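Print
E-mail

3. Stage Training and Later Screen Work

3.1 Sample and sources

The study follows 51 performers who completed a full course of stage training before taking a first paid screen role. All were listed in the Wosari casting register at the start of the study period. Performers who had worked as children were left out, as were those whose only screen credits were in advertising. For each performer we drew up a career record from printed programs, broadcast listings and the archive of the Plalley Theater, where most of the sample had appeared at least once.

Credits were grouped as stage, television, film or voice. A credit was counted once even when a production was revived or a series was renewed, so that long runs would not outweigh shorter engagements. Award nominations were recorded but were not used as a measure of success. They depend heavily on distribution, and many well-received performances in the sample were never entered for any prize.

3.2 Movement between stage and screen

Of the performers studied, 16 returned to the stage within two years of a leading film role. The group was older than the rest of the sample and had, on the whole, longer records in repertory companies. Several had turned down television work during the same period, according to notes in the Munteanu agency files. The files do not give reasons in every case, and we have not tried to supply them.

The size of the house appears to matter less than earlier writing suggests. Returns to small studio theaters were as common as returns to large commercial venues. Terms of engagement mattered more. Performers came back for limited runs with fixed closing dates, and seldom for open-ended contracts - a pattern that holds across both comedy and classical drama.

Television shows a different picture. Supporting players who joined a continuing series tended to remain with it, and their stage credits fell away in the second season. Leading players were more likely to negotiate breaks. The Inance collection of rehearsal schedules shows such breaks being arranged well in advance, often in June, when summer companies were filling their last places.

3.3 Rehearsal and small properties

Stage-trained performers often describe the handling of everyday objects as the point at which the two kinds of work differ most. On stage, a cup or plate must be placed where the next actor will find it. On screen, it must also be placed the same way in every take. Rehearsal notes in the sample return to this matter often, above all for meal scenes, where dialogue is timed to the clearing or laying of a table (Figure 2).
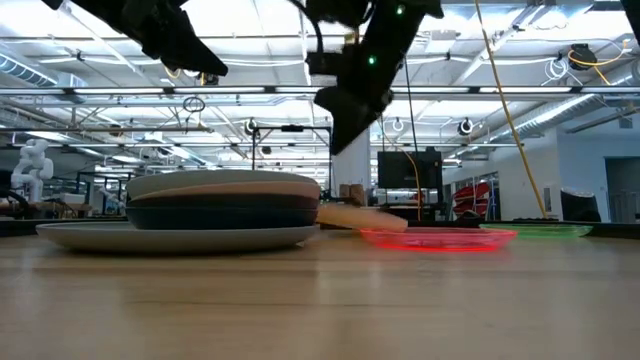
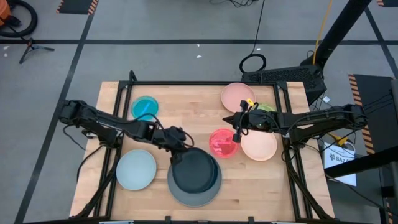
Figure 2. Bowls and plates on a wooden tabletop.

The notes also record how much time was allowed for such work. Theater companies usually gave it a separate call, while film productions folded it into the blocking of the scene.

Print
E-mail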